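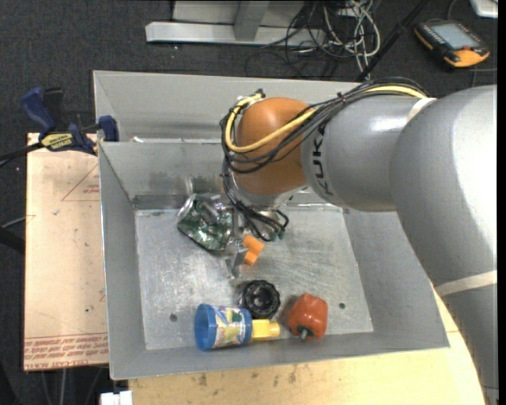 Notebook, 07/03/2022 — sourdough starter and the flour question

OK so the Ostach flour finally ran out and I had to open the Odwood bag, which I've been putting off because everything I know about feeding this starter I learned on the Ostach. First feed went in this morning at the same weights as always. By lunch it had barely domed. I wrote "dead?" on the tape and then crossed it out, because it did smell fine, sort of like yogurt and green apple, and there were bubbles along the side of the jar if you tilted it to the window.

Second feed I gave it more water. The Odwood is a thirsty flour! The paste was so stiff the spoon stood up in it, and I should have noticed that the first time. With the extra water it looked much more like itself and doubled before I cleaned up for the day. So I'm calling that fixed unless tomorrow says otherwise.

Test loaves

Mixed two doughs side by side, 1000 g flour in each, 800 g water in the first and a bit less in the second (I held some back and then lost track of how much went in later, sorry, future me). Same salt, same starter, same bowl shape. The wetter one was a mess for the first couple of folds and then suddenly came together, all silky, and I got very pleased with myself. The drier one behaved the whole way through and was frankly kind of boring to handle.

Bulk went on the shelf over the sink. It's July and the shelf is warm, so I cut it short by feel. I still think the poke test lies to me on whole grain doughs. I poked, it sprang back slowly, I shaped, and ten minutes later the wet one was already slumping across the bench. Should have shaped it sooner, or put it somewhere cooler. The cool cupboard by the back stairs would do if somebody moves the paint.

Baked both in the Carrilho pots, lids on first and then off. The left pot runs darker on the bottom than the right one and always has, so please keep putting a folded sheet of foil under it.

Results

Wet loaf: flat, wide, dark, really open inside, a bit gummy in the middle. Best flavor by a mile though. I ate the heel standing up.

Dry loaf: tall, nice ear, tight crumb, tastes like bread from a store. It will make good toast and I'm not going to be snobby about toast.

I cut them too early, both of them, so take the gummy comment with a grain of salt. I'll check the other half of the wet loaf in the morning.

Other stuff

The Josix scale is drifting again. It read 3 g with nothing on it after I wiped it down, then 2, then went back to zero by itself. New batteries are on the list. Until then, tare it twice and don't trust it for salt — use the little pocket one in the drawer.

Rice flour for the baskets is low. The one with the cracked rim is shedding bits of cane into the dough so I've set it aside for fruit or whatever.

Next time: same wet dough, shorter bulk, shape it tighter, overnight in the fridge. Also want to try part Odwood and part plain white to see if the gumminess goes away. Discard is in the fridge door if anybody wants pancakes, the jar with the blue lid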